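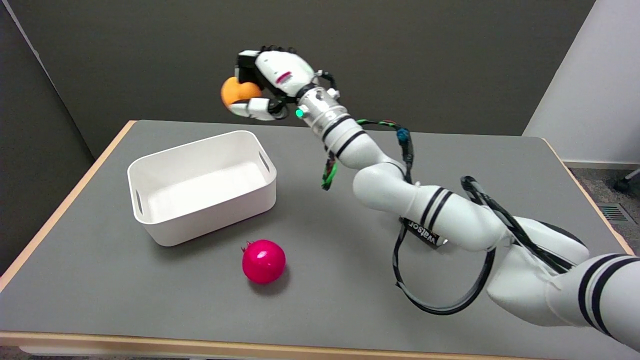
Orange ball, gray-topped table.

Last updated: June

Color Basics for Home Decorators - Notes for Session 3: Warm colors against neutrals

Hi all! We ran out of time before the part most of you came for, so I've typed it up properly. Have a read before next session and bring your paint cards (yes, the crumpled ones too).

Where we left off

A warm color looks stronger when the stuff next to it is dull. That's really most of tonight's sheet. Orange next to red has to fight for your attention, but put the same orange on gray and it jumps right out at you. Painters call this simultaneous contrast, and you'll see that phrase in the reading, but I'll mostly say "the neighbor effect" because I trip over the long one every time.

Grays are trickier than they look. Hardly any gray in a paint store is a plain mix of black and white. Most lean blue, green or a bit purple, and you often can't tell until the wall is done and you're standing there with a roller in your hand. I painted my hallway in Tistport with what I thought was a nice plain gray and by breakfast it was lavender! It stayed lavender for two years.

Quick way to check a gray: hold the card against a sheet of ordinary white printer paper. Then hold it against a second gray card. Whatever lean it has will show up much faster next to the second card.

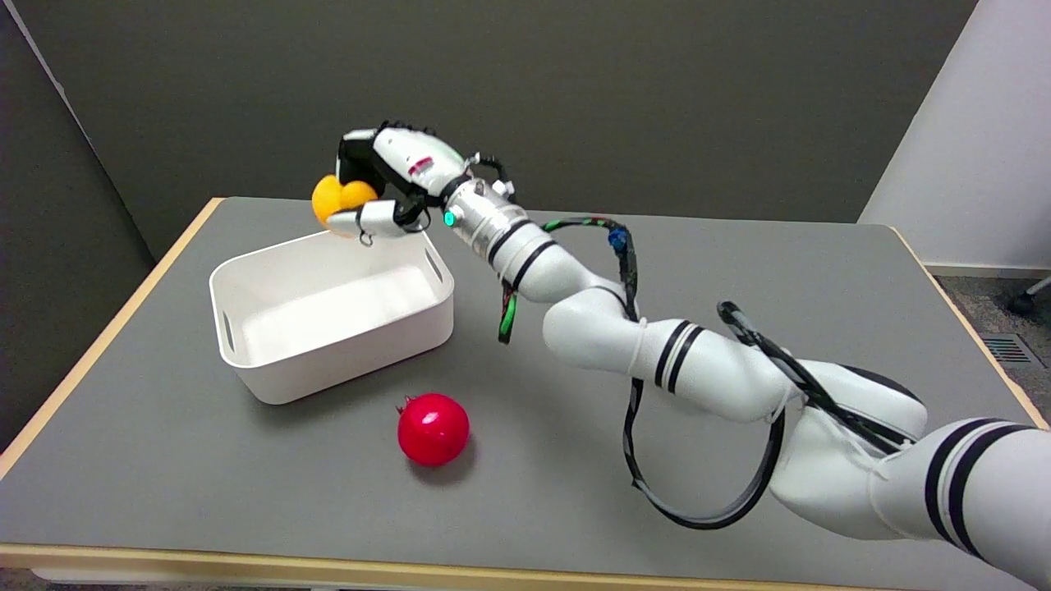
So back to oranges and reds. These sit close together on the wheel, and when you use both in a room one of them should be the boss. I like a split of one big warm thing and a couple of little ones - a rug and two cushions, say. If they're all the same size the eye keeps hopping between them and the room feels busy even when it's tidy.

Wood counts as a color too! Pale wood is basically a very soft yellow-orange, so it's already on the warm team before you've bought a thing. People forget this all the time, then wonder why their cool gray room feels a little off. Look at your floors, your door frames and the legs of the sofa.

Light bulbs

Genivaldo Leite asked last time why his sample looked fine in the store and muddy at home. Bulbs, almost certainly. A warm bulb feeds your reds and oranges and starves your blues. Look at your card in the morning, again at 4 p.m., and once more after dark with the lamps on. If you hate it at any of those times, move on to the next card.

For next session

1. Read the Medeiros handout, pages 1 to 13. Skip the box on printing inks.
2. Pick one gray and one warm color and paint them side by side on card, at least the size of your hand. Let both dry fully before you judge them - wet paint fibs.
3. Swap the gray for a different one and do it again. Write down which way the warm color seemed to move.

Sample pots are fine, you only need 100 ml of each. The kit list still says 200, which is from the old course. I'll fix it.

Bring an apron.

583 views
13 shares
6 comments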